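Skatow Home Forum > Laundry & Linens > microfiber towels, fold or no fold??

19 replies

tilegrout_again
ok settle something for me. Redoing the linen closet, and I have a stack of brown microfiber towels, the square kind, Fevia I think but can't swear to it. Always just folded them in quarters and piled them up. Pile slides over every time I pull one. My sister rolls hers. My mother in law does the thirds thing and stands them up like files.

Spread one out flat on the dark cover I use for sorting so I could try a few ways. 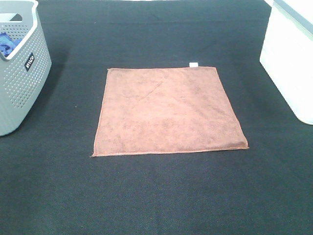

Anyway quarters gives me a fat little brick, thirds is neater but a square doesn't want to go in thirds, one side always ends up longer. What are you all doing? Shelf is shallow if that matters. Also do you cut the tags off or leave them.

bluebucket
Thirds. Then thirds again. Takes practice, stick with it.

parlow_porch
Don't fold them at all. It's a rag. Mine go in a bin by the sink, grab one, done. Been doing that since March and have not missed the folding one bit

tilegrout_again
I hear you but these are the hair ones, not cleaning rags. They sit where guests can see them.

bluebucket
A bin in a closet guests look at? no thank you

parlow_porch
Bin with a lid. Not that hard.

hemline6
Tag: cut it, but with small scissors and slowly. It's sewn INTO the hem on most of these so if you yank it the stitching opens up and then the whole edge goes. Ask me how many I ruined. (3)

For folding, half, then half again the same direction so you get a long strip, then roll the strip. Tight. Keeps its shape on a shallow shelf and doesn't slide.

coldrinse_only
Leave the tag. I use it as the marker, tag corner always goes top right when I lay it down so every towel comes out folded the same. Sounds fussy, saves time.

hemline6
huh. ok that's not dumb

tilegrout_again
Tag corner trick is good, stealing that. Tried the strip and roll just now. First go was a mess, the stuff is so soft it just balls up on you when you lift it, you think you've got an edge and you've got a handful.

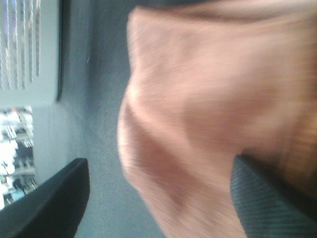

Second go I kept it on the table and slid my hand under insted of picking it up, way better. Came out a decent roll but it's fatter in the middle than the ends. Is that the hem?

hemline6
Not the hem, you're rolling from the center out. Flatten with your palm between folds. Push the air out toward the open side.

bluebucket
Thirds would not do this.

coldrinse_only
Are you using softener? Makes them slippery AND they quit soaking anything up. Wash alone, low heat, no sheets. The ones I have are 6 yrs old and still fine.

tilegrout_again
Yes to softener. Ugh. Ok stopping that.

parlow_porch
still say bin

ironing_board_blues
Anybody ever iron one to get a crease out? Mine have a line across from the package that never goes away

coldrinse_only
NO iron. It melts. Hang it damp and pull the corners a bit, the line mostly drops out after a wash or two. A faint one won't hurt anything.

bluebucket
I've ironed mine on the lowest setting with a cotton cloth on top and nothing melted. Just saying.

coldrinse_only
You got lucky. Fibers go stiff before they melt, feel it against a new one.

bluebucket
ok I went and felt it. Maybe a little stiff.

tilegrout_again
Update, did the rest of the stack as rolls, tag in the same spot every time. They fit two deep on the shelf w/ room for the Ait Brahim soap I keep back there. Did one in thirds for bluebucket, it's leaning already. Going to wash the whole lot again without softener tomorow and see if they roll tighter. Left the tags on for now.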